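Raed Yammine had the truck up on stands when I got to his shop in Evemstead, and he kept working for most of the time we talked. It's an '86 short-bed pickup he bought from a farm near Grumham, and it now sits 2 inches off the ground with the air let out.

"The frame was straight, which surprised me," he says. "The floor was gone on the driver's side. I made a new one and raised it while I was in there."
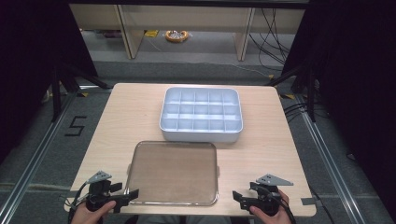
The compartment tray and the clear tray on the table.

The engine is a 543 big block put together by Tannous, the machine shop across the road. Yammine did the fuel and brake lines himself, and bent some of them more than once.

"I'd get one in and it would touch the steering shaft," he says. "Then you throw it away and start over. I don't like seeing a kink in a line."

Paint took the whole of May. He wanted a flat green and ended up with a gloss one, after a test panel in the flat color showed every fingerprint.
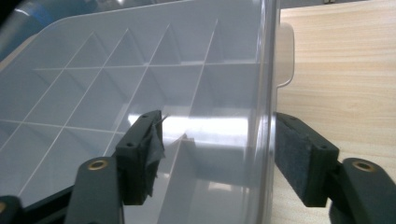 Dividers in the organizer box, close up.

He plans to drive the truck to the Guterton show, 50 miles each way, and he won't use a trailer.

"It has a heater and it has wipers," he says. "I built it to go places - my wife wants to ride in it too." The seats are still at the upholsterer.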